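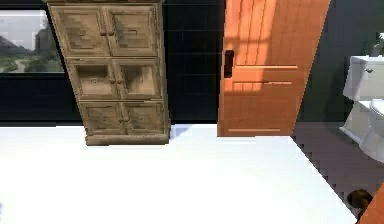

What does a student team need before it can practice household robot tasks without a robot? A simulator license, a set of furnished rooms, and a computer with a recent graphics card were enough for the work reported in this document.

Evaluation of the Lykkegaard Home Simulation Kit
Student Project Report, Applied Automation Program
Submitted May 16, 2022

1. Purpose

The project team was asked to review the Lykkegaard Home Simulation Kit, a software package sold by Clinoleck for use in schools and small laboratories. The program wished to know whether the kit could support a one-semester course in mobile robotics, beginning in September. The review covers installation, the quality of the supplied rooms, the behavior of doors and cabinets, and the teaching material.

2. The product

The kit consists of a physics simulator, a library of household objects, and a room generator named Triltberg. The generator places furniture, doors, windows, and bathroom fixtures in a floor plan and assigns a surface finish to each. The classroom license costs 700 dollars per year and may be installed on 19 computers. A separate add-on, Brirnetti, supplies arm and gripper models. It was not purchased for this review.

3. Method

The team generated 78 rooms with the default settings. Each was opened in the viewer and inspected for placement errors, lighting problems, and faults in the floor surface. Hinged parts were then opened and closed by script. The room shown at the head of this report combines a six-door wooden cabinet, an open wooden door, and a toilet beyond it on a darker floor. It was used as a reference room in the discussions that follow, as it contains several of the features a robot course would call upon.

4. Findings

4.1 Appearance. Wood finishes were judged to be good. The worn surface of the cabinet in the reference room has visible streaks and grime, and the bands of light across the upper part of the open door give a useful test for vision software. Floors were less satisfactory. In the reference room the large white floor is so bright that it shows almost no detail, and its boundary with the darker floor is jagged. An algorithm that looks for floor edges may respond poorly to such a line.

4.2 Hinged parts. Doors moved smoothly in the scripted trials. Cabinet doors were more difficult. The knobs supplied in the library are small and round, and those of the reference cabinet sit close to the seam between each pair of doors. The team expects that a wide gripper would have trouble at this spacing – a matter that could not be tested without the add-on.

4.3 Loose objects. Triltberg sometimes leaves a small item on the floor near a passage. The reference room has a dark, glossy, rounded object of this type close to the line where the two floors meet. The manual gives no setting to turn this off. For navigation exercises the team regards it as a benefit, although students should be told to expect it.

4.4 Documentation. The installation guide is clear. The chapter on scripting is short, and 2 of its sample programs did not run until a file path was corrected by hand.

5. Cost

The license fee falls within the equipment budget of the program. The price of Brirnetti was not included in the quotation received from Clinoleck and must be requested before any order is placed.

6. Recommendation

The team recommends a one-year license for the base kit, on condition that the supplier confirm whether floor brightness can be adjusted in the generator. Laboratory exercises on navigation and object detection may be prepared at once. Exercises on opening cabinets should be held back until the gripper models have been tried on a school computer. The scripts used for the trials are stored in the program's shared folder together with the settings for each room.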